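This site uses cookies to remember your settings. OK / Read more

Scoring a walk-off homer with runners on?

Posted by Kamala Nair, August 7, 2020

I've just started scoring for our club at Endcombe and I'm loving it! Last game we were tied in the bottom of the last inning, runners on first and second, and our batter hit one clean over the fence. I wrote down three runs. The other scorer says the game ends when the first runner touches home, so we only won by one. Who's right? 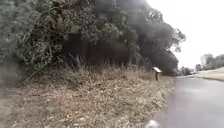 Trees at Endcombe

Indira Kartha
You are! A ball hit over the fence on the fly is the big exception. Everyone on base scores, the batter too, and he gets his home run and all his RBIs -- as long as they all touch the bases in order. On an ordinary single the game would stop at the winning run. Great way to start your scorebook, by the way!

Gounder
pretty sure it's just the one run, that's how we did it when I played
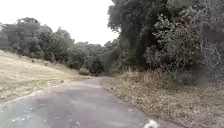

The path, Endcombe

Grullico
Indira has it. Gounder may be thinking of the old days, as before 1920 the batter often got credit only for the bases needed to bring in the winning run. Have a look at your league's own rules too, but I'd be amazed if they differed. Keep scoring, it's the best seat at the park!

Comments (2)

Kamala Nair: Thank you! Three runs it stays.

Goleder: Did the batter get to keep the ball?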